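4. Clearing and Making Up a Child's Bed

Applies to: Plikus storage bed, single, with the Cloleo under-bed drawer set.
Section revised 22 Aug 2025.

This section covers removal of toys, wrappers and small items from the bed surface before the bedspread is straightened or the mattress is lifted. Complete Section 3 (drawer runners) first. Allow 15 minutes.

4.1 Before you start

You will need:
One open bin or bag for trash
One basket for plush toys
One tray or shallow box for packets and paper

Place all three on the floor at the foot end. Do not stand them on the mattress. The slatted base is hinged, and items left on the mattress will slide toward the headboard when it is raised.

CAUTION: Plastic bags and film are a suffocation hazard to small children. Remove them from the bed before any other item.

4.2 Removing bags and packaging

1. Check the whole bed surface for clear or translucent plastic. Crumpled bags are easy to miss next to larger items such as cardboard boxes and plush toys.

2. Pick up each bag by its bunched part and lift it straight up. Printed sheets and packets often lie directly underneath. 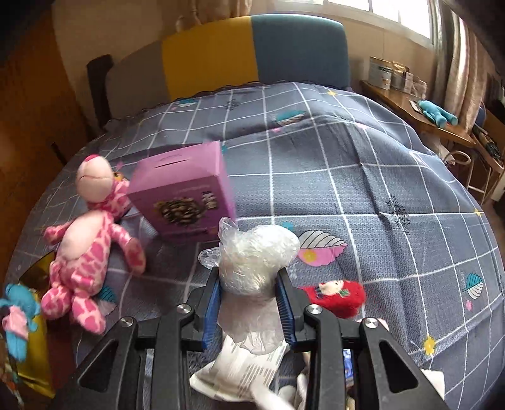
Volodymyr Vakulenko wrote in to say that step 2 should come with a warning about receipts, as he had thrown out the assembly leaflet for his Madotus lamp together with a bag and had to request a second copy. He also asked whether bags with handles should be knotted before they go in the bin. They should. Tie a loose knot in any bag large enough to go over a child's head, whether or not it has handles.

3. Shake out the bag over the tray. Look for screws, cards and folded leaflets.

4. Place the bag in the trash or, where accepted locally, in the plastic film collection.

5. Put printed sheets and unopened packets on the tray. Sort them after the bed is clear.

NOTE: Opened food packets must not be stored in the Cloleo drawers. The drawers are vented at the rear and do not keep out insects.

4.3 Removing cardboard boxes

1. Hold the box with one hand under the base. Boxes with a slot or a tear strip in the top can open if they are lifted by the lid.

2. If the box holds food, take it to the kitchen now. Do not set it on the floor beside the bed.

3. If the box is empty, flatten it and put it with the paper recycling.

4. Brush any crumbs or shell fragments into the tray with the side of your hand. Do not brush them toward the headboard, where they will fall into the hinge channel.

4.4 Removing plush toys

1. Start with the small toys. They roll under the large ones and into folds in the bedspread.

2. Lift each toy by the body. Avoid pulling on ears, horns, limbs or other sewn-on parts.

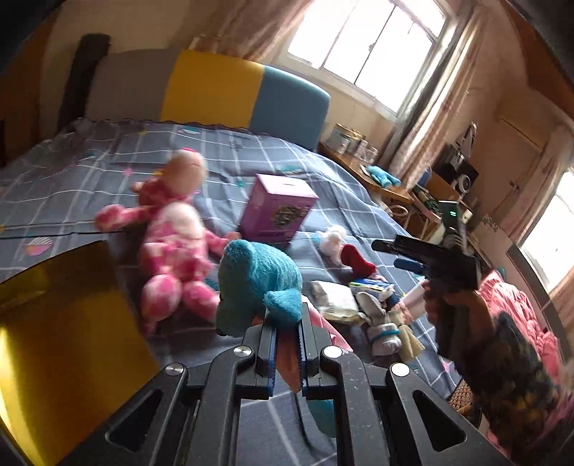 3. Check each toy for loose seams and loose eyes. Set damaged toys aside for repair and do not return them to the bed.

4. Place small toys in the basket first, then large toys on top, face up. The basket must not be filled above the rim if it is to fit in the left-hand drawer.

5. Toys that need washing go in a mesh laundry bag. Follow the care label on the toy.

NOTE: The Yatsenko divider (sold separately) splits the drawer into two compartments. With the divider fitted, plush toys longer than 20 inches must be stored on the shelf.

4.5 Straightening the bedspread

1. Run a flat hand over the whole surface to find anything still under the fabric.

2. Pull the bedspread toward the foot end until the middle is free of wrinkles, then pull each side.

3. On bedspreads with a printed grid, line up one grid line with the edge of the mattress. The overhang should be the same on both sides, to within 2 inches.

4. Tuck in the foot end only. Side tucks catch in the drawer fronts.

CAUTION: Do not raise the slatted base until the bed surface is clear and the bedspread is tucked in at the foot. Keep children away from the hinge side.

If the base does not stay up by itself, see Section 7, Gas struts.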